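Small parts go missing between the bench and the box. The tips below are for anyone who takes things apart at home, such as clocks, toys, hair clippers or old printers, and wants to get them back together with nothing left over.

## Trays first, tools second

Put the trays out before you pick up a screwdriver. Shallow ones with a raised rim are best. Deep tubs hide small screws in the corners and you end up tipping them out to find one washer.

Keep one tray for parts you have taken off and are going to refit, and another for parts you mean to replace. Don't let the two mix. A worn spring looks much the same as a good one an hour later.

Old baking tins do the job, and so do the lids of biscuit tins. Wash off any grease with hot water and washing-up liquid and dry them properly, or steel screws will spot with rust overnight.

## Surface and light

A pale worktop shows up dark screws and a dark one shows up bright ones. If yours is patterned, lay an old plain pillowcase over it. The cloth also stops ball bearings rolling.

Light should come from the side opposite your writing hand. A lamp directly overhead throws the shadow of your head on to the work.

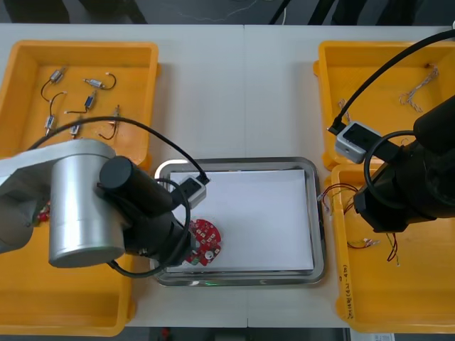

Sort by where a part came from, and only afterwards by what it is. Eight identical screws from two sides of a casing may differ in length by a millimetre or two, and a long one in a short hole can crack the plastic. I-hsuan Kuo, who repairs sewing machines in Rurstead, draws the outline of the casing on card and pushes each screw through at the point it came out of. It takes a few minutes and needs no labels.

## Wires and leads

- Tag both ends before you disconnect anything. Masking tape and a biro are enough.
- Pull on the plug, never on the wire.
- Coil loose leads gently round two fingers. Tight bends break the strands inside the insulation.
- Unplug from the mains first. Some appliances hold a charge after they are switched off, so leave microwaves and old televisions to a repairer.

## Putting away

A cabinet of 16 small drawers is plenty for a household. I had one with 32 and half of them filled up with dead batteries and picture hooks.

Label the front of each drawer and leave one marked "unsorted". Empty that one every February, or whenever it stops closing.

Takeaway tubs are fine for bulk items such as wall plugs. Stand them on edge like books with the contents written on the side that faces out.

## Finding what you dropped

Stay still and listen for where it lands. Then put a torch flat on the floor and sweep the beam slowly round, looking for the long shadow. For steel parts, a magnet in a sandwich bag works well, and you can turn the bag inside out to collect what it picks up.

If that fails, try a vacuum cleaner with a piece of old tights over the nozzle, held on with a rubber band. Check your turn-ups as well.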